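# About Kestetance

Kestetance teaches machines to get along on sidewalks. We are a small company with a big room, a long corridor and more extension cords than any of us would like to admit, and for most of the year we work on software for delivery and inspection robots that have to share the pavement with strollers, dogs, delivery vans and people looking at their phones. If you came in through the side door on Lammers Street at one of our open days, you have probably met half of us already. If you haven't, please consider this page a standing invitation.

## How we got started

Helmut Fuchs and Rosemarie Meinecke began the company in the back of a bicycle repair shop, with one wheeled robot named Monda and a rather optimistic idea of how long it would take her to reach the bakery on the corner. She did get there in the end, and the bakery still sends us a tray of rolls every time we open our doors to visitors (we have never asked them to, and we have certainly never told them to stop).

Helmut came from railway signaling, where everything is written down twice. Rosemarie had spent years teaching physics to teenagers, and she brought along a habit that has shaped the place ever since: if you can't show your work to a curious fourteen-year-old, you probably don't understand it yet. Our open days grew out of that habit. The first one was held on a Wednesday afternoon, mostly for neighbors who wanted to know what the beeping was. These days there are 26 of us on the staff, and at last November's open day we welcomed 168 visitors, several of whom stayed until we started stacking the chairs.

## What happens at an open day

We like to let people in before everything is tidy. The doors open at ten, there is coffee by the workshop sink, and the first demonstration starts at half past. You'll be given a name sticker and a simple map, though most visitors seem to do just as well by following the sound of somebody explaining something.

The simulation room is usually the first stop, and Dörte Hollmann has looked after it almost from the beginning. Before Torkia, our newest sidewalk robot, tries a route outdoors, she practices on a virtual one, and our guests get to practice with her. Dörte puts a city block up on the big screen, hands somebody the controller, and talks them through the drive. She is wonderfully patient about it, even with the grown-ups, who are much more nervous than the children.

The block she likes to begin with is an easy one to understand and a surprisingly good one to learn from. There's a broad walkway with stone fronts along one side and a stairwell behind a railing on the other, so the driver has to think early on about which side deserves the wider berth. The joints between the slabs give you something to steer by, and the patches of sun and shade start a good conversation about how differently a machine might read the same piece of ground.

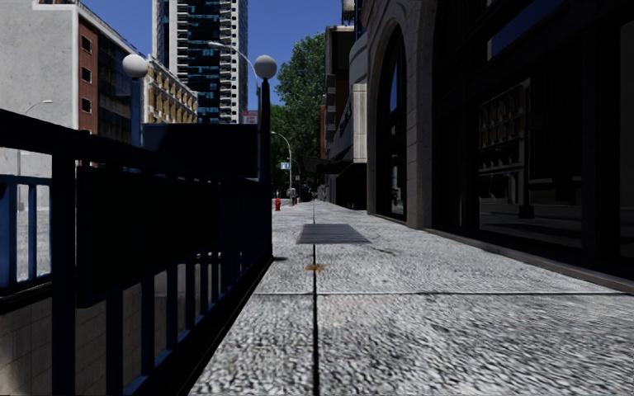 ## Out of the simulator and into the corridor

Once everyone who wants a turn at the screen has had one, Knut Stöcker takes over with the real Torkia. Our corridor is 34 meters long, and Knut lays it out with ramps, rubber mats, a row of plant pots and whatever else he has found in the storeroom that week. Visitors are welcome to move things about between runs, and they do so with great enthusiasm! We learn a lot from where people choose to put a plant pot.

We don't rehearse these runs. Torkia stops now and then and waits for help, and when she does, Knut turns the laptop around so that everyone can read the log along with him. Some of our best suggestions have come from people standing in that corridor in their winter coats, asking why she hesitated at the mat. A retired mail carrier once spent twenty minutes explaining to us how he used to approach a curb with a loaded cart, and the next version of our curb routine owed him a good deal.

## The people you'll meet

Grigoris Tzavaras runs the workshop and will happily take a wheel hub apart for you, provided you don't mind holding the screws. Rosemarie leads the school mornings and answers nearly all of the letters that come afterward — she keeps them in a box under her desk, 548 of them at the last sorting, drawings included. Helmut still works on safety and still writes everything down twice. Dörte and Knut you know by now.

## Come and see us

Open days are held twice a year, and school groups can visit on most weekday mornings by arrangement. There is no charge, the whole ground floor is step-free, and children under twelve should bring an adult along (the adult may also have a turn with the controller). If you'd like a place, or if you'd simply like to ask what the beeping is, write to the front office and mark your note for Rosemarie. Please mention how many of you are coming, so she can let the bakery know.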